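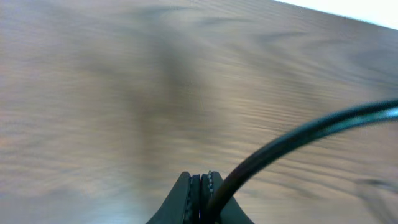

Forums > Clubs & Classes > Robot Arms > Help Wanted

Posted by fadelport_jo
Hi all, Jolene Cosgrove here, I help run the after-school robotics club in Fadelport. We have 14 kids and one pair of arms, and the job we picked for the Ruddock meet in February is sorting little wooden tokens into cups. My question is about the wrist view. Whenever the arm swings quickly, the wood grain smears into long soft streaks and the kids' program starts seeing tokens that don't exist! On top of that there's the black cable looping down in front of the right finger, and I have a hunch the program treats that as an edge too. We've tried 3 different ways of filtering it and I'm kind of out of ideas. Has anybody run a club project off a wrist camera without losing their mind? I'd love to keep it, the kids think it's the coolest part.

Reply by kbrunton
Slow the arm down. I know, I know, they want it fast. But look at how the scoring works: at the last meet I went to, you got way more for a clean drop than for time left on the clock. Have it swing over, stop dead, wait a beat and only then grab a picture. We did that with our seventh graders and most of the ghost tokens went away. Also route that cable somewhere else, whatever you do with the rest of it. A couple of zip ties up the forearm, with enough slack left for the wrist to turn.

Reply by wondomix_fan
Gotta disagree with Keith. If you stop for every look, the kids learn to baby the thing and they never find out why blur is a problem in the first place. I'd put a plain mat down (any dull solid color, the craft store has them) and let them compare. Same moves, mat and no mat, and they write down what the program thinks it saw. That's a whole afternoon of actual science right there, and nobody has to touch the code.

Reply by kbrunton
Sure, if you've got an afternoon. She's got a meet to get ready for. And are mats even allowed? Our rules said bare table.

Reply by fadelport_jo
Ugh, I'll have to check on mats. I think the rules only say the surface has to be flat. I did sit down with the bigger view from up top last night, and it's a much calmer picture to work from. You get nearly the whole table and both fingers of the right-hand gripper with the gap between them. The grain is still pretty wild, with those big zigzag bands going across, but at least it stays put. So now I'm wondering if we find the token from up top and only use the wrist for the last little bit before the grab. Two of my 13-year-olds already want to write that part, they named the program Vero and everything.

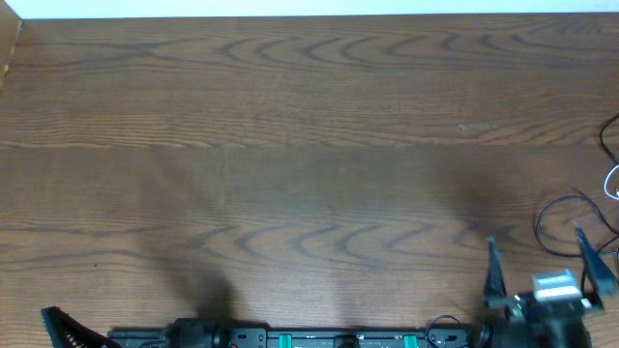 Kylie Sutcliffe here, I'd go with the two-view plan, but have them practice the handoff by itself first. Ours found the piece fine from above, then the wrist took over and went hunting in the wrong spot, and we blew over 12 practice runs before we figured out the two views didn't agree on where zero was. Tape an X on the table and make both of them find it. Boring, but do it before you touch a single token.

Reply by wondomix_fan
Ok the tape X is good. Still think you should try the mat.

Reply by fadelport_jo
Tape X it is, and I'll bring a mat along too so you two can quit fighting, lol. Keith, zip ties are on my list. Does the slack go above the wrist joint or below it?

Last updated: Wed 23 October
Tags: school clubs, wrist camera, beginner projects
Home | New Posts | Members | Search | Log In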